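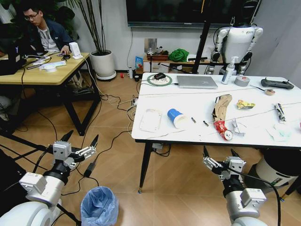 Fig. 1 — Table blanche avec ordinateur portable fermé et souris.

Module 3 — Choisir un hébergement web

L'hébergement mutualisé suffit pour un site vitrine. Pour une boutique en ligne, on préfère un serveur dédié ou un VPS — la charge varie davantage.

Cas étudié : le site de Gondier, 700 pages, migré en juillet vers Rargate. Relever le temps de réponse avant et après la migration.

À rendre : fiche comparative de 2 pages, par binôme, à C. Manríquez.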